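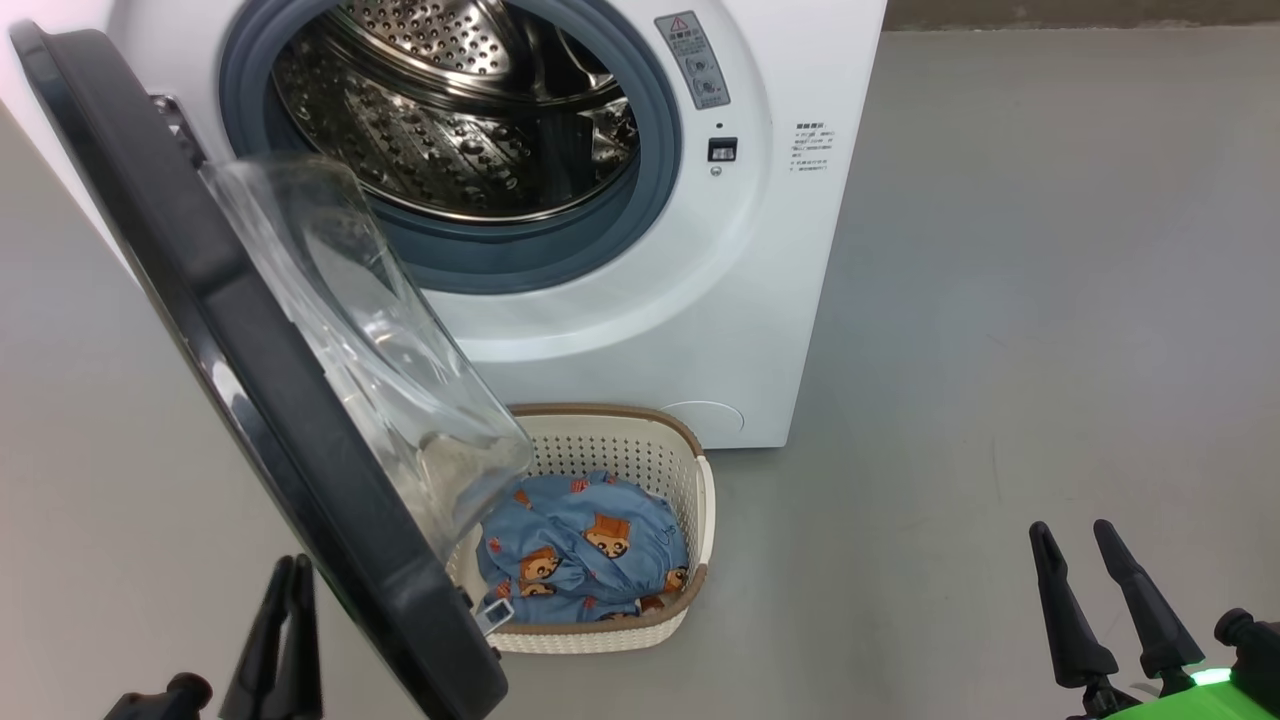 I have come around to believing that most laundry arguments are really arguments about the door. Leave it open or shut it? I grew up in a shut-the-door house. My mother shut everything: doors, drawers, the lid of the piano. Then I rented my first place in Urkthorpe, shut the washer every night the way I was raised, and spent a whole March smelling like a boathouse. So now I'm an open-door person, and I mean all the way open, swung back on its hinge with the laundry basket tucked partly underneath. Yes, you have to walk around it. Walk around it!

The case for closing it is mostly about looks, and I get that. A big glass bowl sticking out into the room is not pretty, and I have cracked a shin or two on mine. If you have a toddler or a cat, by all means shut the thing and don't listen to me. But if the only reason is that it looks unfinished, I'd say a laundry corner is allowed to look unfinished. We've gotten a little silly about this. I blame the magazines, with their washers hidden behind cabinet doors like a safe.

My cousin has one of those. She spent $1,923 on the cabinets alone (Brasia, very nice, soft-close hinges, the works) and now she has two doors to leave open instead of one. She doesn't leave either of them open. I love her, and I don't borrow her towels.

And while I'm on it, wipe the rubber! That gray ring around the opening has a fold in it, and the fold on mine collects everything: lint, hairpins, a guitar pick, once a whole baby sock when there hadn't been a baby in the house for weeks. I run an old washcloth around it after the last load on Saturday. It takes less time than the song on the radio. Then I stick my head in and check the drum, which sounds excessive until you've washed a red sock stuck up behind the paddle in with your white sheets.

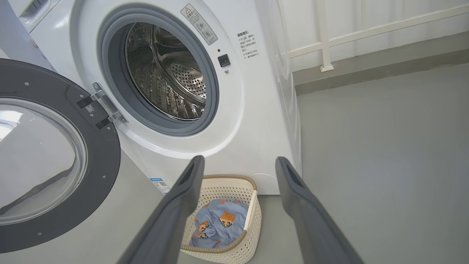 *Door back, drum empty. How I like it.*

The other thing I'd argue for is a low basket with some air in it. I used to have a tall canvas hamper on wheels from Salero, and it held 51 pounds, or so the tag said. What it really held was the same damp gym shirt for nine days, because I could never see the bottom. An oval plastic one with holes in the sides fills up fast and nags you. You do smaller loads, and you do them more often. My neighbor upstairs thinks this wastes water, and she may be right, I haven't done the math. I do know that my clothes get put away now, most of them.

I don't feel this strongly about detergent, by the way. People write in wanting me to pick a side on pods and I just can't get worked up. Use less than the cap tells you to and move on. Cold water is fine for nearly everything. Towels I do hot, and I'm not taking letters on that.

But the door, please. Try it for two weeks with the door open and then put your nose in there. If you still want to shut it after that, go ahead, and I'll stop bringing it up at dinner.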